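July
By Milagros Toledo

Simulated cell check, dining table layout - Murkel

1. Speed cap near glassware: 15%. Pass. Someone had left it at 68, presumably in a hurry for dinner.

2. Gripper points straight down while grasping. Pass.

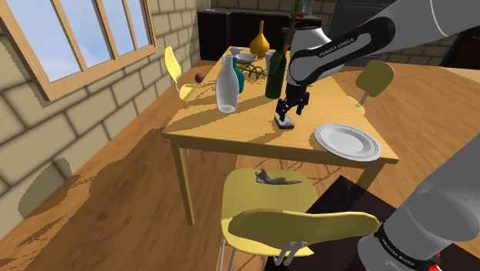
3. Clearance to bottles and vases logged on every run. Fail. 200 runs, one log, and that one is mine.

4. Chairs modelled as obstacles. Pass, all three.

5. Stop test repeated after any layout change. Not done. Maximiliano Pastor regards moving a plate as no change - the rule disagrees. Recheck at 15:20.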